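# Molley two-sided cleaning cloths, after a summer of real mess

I bought these as an add-on to get free shipping and now I'm the person who brings them up at dinner. 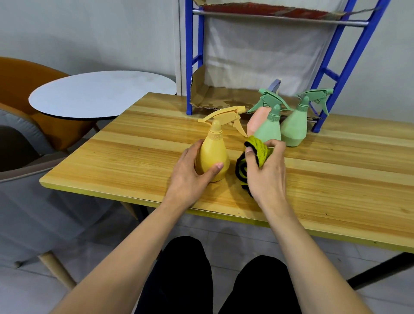

I've been through a lot of cloths. Old T-shirts, the cheap blue ones from the gas station, a fancy waffle weave that shed all over my glasses. The Molley set is the first one I've reordered, and the big reason is the two sides. Mine are bright yellow-green on one side and black on the other, with stitched edging in the same yellow-green, so even with the thing bunched up in my hand I know which side I'm on. I use the bright side for spraying and scrubbing and the black side for the dry pass. Simple, but wow does it help when you're halfway through the kitchen and thinking about lunch!

The bright side has a bit more grab to it. It took dried oatmeal off the counter without me reaching for a scraper, and it's great on the ring that forms under the dish soap. The black side is smoother and leaves much less fuzz on windows and on the bathroom mirror (I checked with a flashlight, because I am like that). On the stove it does a good job too, though grease really wants hot water first.

Washing is easy. Warm water, no fabric softener, hang them up. Mine have been through the machine more than 142 times between them – I keep a tally inside the laundry cupboard door – and the stitching is still tight all the way along. The black has faded a little. I don't mind that at all.

Some things I'd change:

- They bleed color in the first wash. Keep them away from anything white, or you'll own a gray pillowcase like mine.
- They're thick, so they take most of a day to dry in a damp room.
- The hanging loop on one of them came off in the first week. Molley sent a new cloth without any fuss, but I'd rather have a stronger loop.

My friend Irena Adamczyk swears by the Rizzi cloths, and we swapped for a while to settle it. Hers are lighter and dry faster, and for drinking glasses I think she's right. For counters, tile and the inside of the fridge, though, I was glad to get mine back. The Potico ones we both tried were fine for dusting and not much else.

The set comes with 4 cloths. I'd happily take 7, one for each day, and do a single load at the end of the week. I got mine at the hardware store in Salside, bottom shelf, next to the mop heads. They only had the one color last time I went in, and I bought two more packs anyway.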